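The Sorting Room

By the time the ferry reached Tinby the rain had stopped, and Nadège Barbier was the only passenger left on the upper deck. She had her father's coat on over her own. It was too long in the sleeves and it smelled of the cupboard it had been in since July.

The man at the ramp looked at her ticket and then at her.

"You're the daughter," he said.

"I am."

"He owed me for a battery."

She asked how much, and he said twenty, and she gave it to him. He folded the bill into his shirt pocket and waved the next car on. There was no next car. He waved anyway, out of habit, and then went into the booth and shut the door.

The house was up the hill past the cannery. Her father had worked at the cannery, and then at the post office, and then for a company called Plosen that bought old seed from farms and sorted it and sold it on. Plosen had gone under while he was still on the payroll. They had left him the building, or had left it and he had stayed in it. The lawyer's letter was not clear on this. The letter was dated January 1, 2018, which she thought was a strange day for a lawyer to be at his desk.

She did not go to the house first. She went to the sorting room, which was at the back of the Plosen building, because the key to the house was supposed to be on a nail there.

Tín Lâm was sitting on the step with a thermos. He was older than she remembered. He had taught her to swim when she was six, off the end of the cannery dock, by letting go of her.

"You took the late boat," he said.

"I missed the early one."

"There's soup in this if you want it."

She sat down next to him and drank some from the lid. It was mostly salt and onion. They looked at the yard. Someone had parked a boat trailer across the gate and the tires had gone flat, and grass had come up between the spokes of the spare.

"Is it locked?" she said.

"It was never locked. He only told people it was."

Inside it was colder than outside. The windows were high up and dirty, and the light came in brown. Along the walls were the drawers. She had forgotten the drawers. They went up to the ceiling, with a ladder on a rail to get to the top ones, and each had a number painted on the front in her father's narrow hand. The highest number was 2,674.

"How many have anything in them?" she asked.

"He got up to 810," Tín said. "Then his knees went. After that he did it in his head."

"You can't sort seed in your head."

"I told him that."

She pulled open a drawer at waist height. It held paper envelopes standing on edge, packed tight, and on each one was written the name of a farm, a year, and a word or two. Good soil. Wet spring. Sold the horse. She pulled out another. Barn fire. New wife. She closed it and opened one lower down, and sat on the floor to read.

Most of the names she knew. The McIntyre farm had a whole drawer to itself, nearly forty years of beans, and it was possible to follow the family through it. The old man's envelopes were plain. Then the son took over and the notes got longer, because the son was a talker, and her father had written down what he said. Wants to try squash. Squash no good. Wants to try squash again. The last one said only Gone to the mainland, and there were no seeds in it.

"Did they know he was writing all this?" she said.

"They came in to check. They'd say, what year did the well go dry, and he'd go up the ladder."

"He never wrote me anything."

Tín put the lid back on the thermos and turned it until it squeaked.

"You weren't a farm," he said.

She laughed, which surprised her. It was loud in the room. A bird went out through a gap under the roof that she had not noticed until then.

They worked until it was too dark to read. There wasn't any plan to it. She would open a drawer and call out the name, and Tín would tell her whether the people were dead or moved or still up the road, and she would write D or M or U on the front with a piece of chalk. He was wrong a few times and corrected himself. Once he was quiet for so long that she turned around, and he said, "Put U. I'll go by and see."

The lawyer had found a buyer. It was a company called Inetti, with an office in a city she had never been to, and they wanted the building for the frontage on the water. They had offered to clear the contents at no charge. That was the phrase. She had signed the first page and not the second, and both pages were folded in the pocket of her own coat, under her father's.

"What would you do with it?" she asked.

"With what?"

"All of it. The seeds."

"They won't grow. Maybe some of the newer ones." He thought about it. "I'd give people their drawer back."

"There must be 1,000 people in here."

"Then it would take a while."

The key was on the nail, behind the door, with a second key she did not recognize. She took them both. Tín carried the McIntyre drawer out under his arm, because there was a granddaughter working at the school who might like to have it, and it was on his way. At the gate he had to lift it over the boat trailer and then climb over himself, and she held his elbow.

"I'll have the soup on again tomorrow," he said. "If you're stopping."

"The boat's at nine."

"There's one the day after, too."

She walked up the hill. The house was smaller than it should have been, and the key stuck, and then turned. There was a lamp on a timer in the front room and it had already come on. On the table he had left a pair of glasses, a saucer of paper clips, and a clean envelope with nothing in it. She turned it over. He had written her name on the front, and the year she was born, and under that, where the note should go – for he always did the note last – there was a dot where he had put the pen down.

She took off his coat and hung it on the chair. Then she got the papers out of her own, unfolded the second page, and read it through to the end for the first time. She read it standing up. When she was done she put it in the drawer with the forks and went to look for something to eat.

In the morning she heard the boat sound its horn at the landing. She was already in the sorting room by then, on the third rung of the ladder, with the chalk behind her ear and a drawer open against her knees. It was potatoes, mostly, or the notes about them. Long frost. Daughter home for the week. She checked the farm name twice, and it wasn't theirs. She wrote U on the front and moved the ladder along.

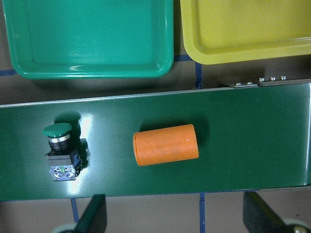 A green tray and a yellow tray, with blue tape between them.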